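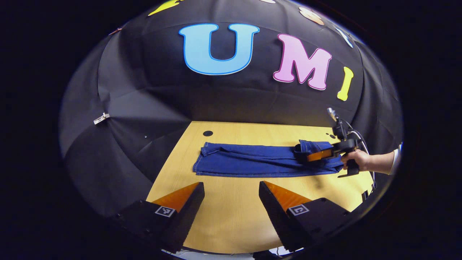
Gretside Staff Duress Alarm, Starter Kit

Fludano
For shops, kiosks and centre management offices
$770 inc. GST
In stock at our Valtgate warehouse

Product overview

The Gretside is a wireless duress alarm for the people who work in shopping centres. With one press, a staff member can inform the centre's security room that there is a fight, a theft or a threatening customer, and no telephone call is necessary. The alarm makes no sound at the place where it is pressed. The security officer sees the name of the shop and the number of the pendant on the receiver's display, and a tone is repeated until somebody accepts the alert.

The kit is suitable for a single tenancy or for a small group of neighbouring shops. For a whole centre please ask us for a quote, as the receivers must then be planned floor by floor.

What is in the kit

Two pendants with lanyard and belt clip
One receiver with wall bracket
Power adaptor, Australian plug
Cleaning cloth
Printed quick guide for the staff room

How it is worn

The pendant can be worn around the neck, under the shirt or on the belt. The lanyard has a breakaway clasp, so it opens when it is pulled with force. We recommend that you leave this clasp in place and do not replace the lanyard with your own. For staff who prefer trousers with deep pockets, the belt clip can be removed with a small screwdriver and the pendant is then thin enough to sit beside a mobile phone.
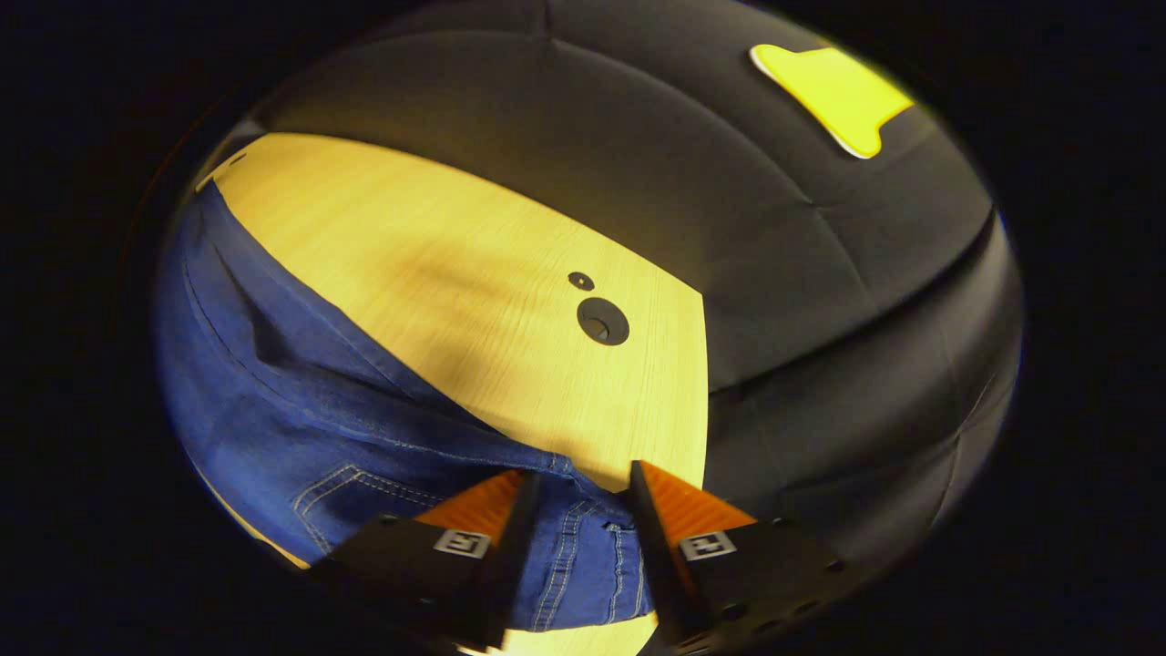

The button is recessed and must be held down for one full second. In our experience this avoids most of the false alerts which happen when a person bends over a counter or carries cartons. If an alert was sent by mistake, it can be cancelled only at the receiver, and the cancellation stays in the log.

Battery and charging

A full charge gives 48 hours of use. The pendant vibrates briefly when the battery is low, and the receiver also shows a warning. Charging is by USB-C, and the cable is not included. Please do not leave a pendant on the charger during opening hours.

Evening lock-in function

When the centre is closed suddenly by police or by management, the receiver can send a short vibration to all pendants. Staff should then pull down the shutter, if it is safe, and wait for instructions. This function is off on delivery and must be switched on in the menu under "Group signal".

Important

The Gretside does not contact police. In an emergency call Triple Zero (000). The alarm should be tested every morning before opening, and the test takes less time than to boil the kettle.

Warranty and returns

Two years on receiver and pendants. Lanyards and clips are wearing parts and are excluded. Unused kits may be returned in the original carton.

Questions before you order

Rajeshwari Naidu in our sales office will help you with range, wall thickness and number of pendants. Please send her a floor plan if you have one; a drawing by hand is enough.

Also from Fludano

Cha door counter
Spare pendant for Gretside
Replacement lanyard, black or grey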